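Courses Projects Reports Archive Lab Access Contact
Engineering > Student Projects > Robotics Practicum > Final Reports

Kitchen Handling with a Two-Finger Gripper: Final Report, Team Hulme

3 comments 12 shares

1. Scope

The practicum task was to move food items and cookware parts with a single arm and a parallel gripper, using only the wrist camera for guidance. The arm controller was the Bramex unit issued to all teams. Motion planning used the course library, Wididier, with our own grasp module on top. Work started in September and the final runs were completed in December.

Two subtasks are covered: holding a bread roll near reflective metal, and approaching a lidded pot from the side. Plate stacking was dropped from the plan in November after a change to the fingers made the earlier results unusable.

2. Grasp module

The module takes a wrist image, segments the target, and returns a grasp center, a finger opening and an approach angle. The network was trained on 614 labeled wrist images. Of these, 50 were held back for validation. Images in which the target filled less than a tenth of the view were removed before training, and this later caused problems with small items.

Closing force is limited in software. The limit for bread was set by hand on spare rolls, starting low and increasing until the roll no longer slipped during a slow wrist rotation. The same limit was then used for all soft items. A per-item limit would be better, but the controller accepts only one value per program.

3. Bread roll subtask

The roll is held upright between the fingers, with the lower part of the crust taking the contact. The main difficulty was the image and the grasp itself gave less trouble. Curved metal behind the target returns strong highlights, and in several views these touch the outline of the roll. The segmentation then adds the highlight to the bread mask and moves the grasp center sideways.
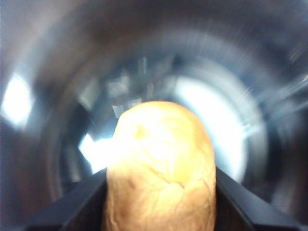 4. Changes made for glare

Exposure was fixed at a short value. Automatic exposure reacted to the metal and changed the crust color between consecutive images, which the network had not seen in training. The left flank of the roll remained the weak side: the white glare next to it washes out the edge, while the right edge stands out against a darker background and segments well.

A symmetry check was added. When the two sides of the mask differ by more than a set ratio, the module discards the weaker side and mirrors the better one around the finger center line. This assumes a round item held near the center. It is not valid for sliced bread and was switched off for all other targets.

Background blur was also considered as a cue. With the roll fixed in the gripper, it stays fairly sharp while the metal smears into rings. A motion mask based on this difference worked on recorded sequences but took 300 ms per image on the lab computer, too slow for the control loop. It was left out of the final version.

5. Pot subtask

The side approach keeps the fingers nearly closed and low over the gray surface until the handle has been located. The detector looks for the gap between the loop handle and the pot wall. Pot color is not used. The glass lid is masked out first, as its highlights and the markings in the glass produced false edges in early tests.

At a low angle the far edge of the surface and the white wall behind it give a clean horizontal reference. The planner uses this line to correct small errors in wrist roll. Small dark specks on the surface were sometimes reported as objects, so a minimum area filter was added.

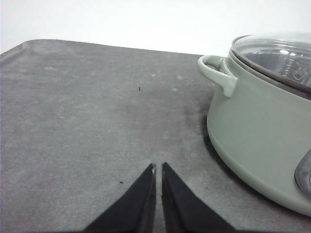
6. Open problems

- Partial views. When the pot runs out of the image, the detector has one handle to work from and cannot estimate the pot center. Backing the arm away solves this but adds a second approach.
- Finger occlusion. The fingertips cover the lower center of every wrist image. A fixed mask removes them, and any small item behind them is lost too.
- Force feedback. The Ultidis sensor pads ordered in October did not fit the finger profile. An adapter was drawn but not printed.
- Calibration. The camera offset has to be measured again after each finger change. Version 2 of the calibration script shortens the procedure but still requires manual entry of the tool length.

7. Files

Training lists, controller settings and the calibration script are in the team folder on the course server. The motion mask code is included in a separate branch and has not been tested with the current version of Wididier.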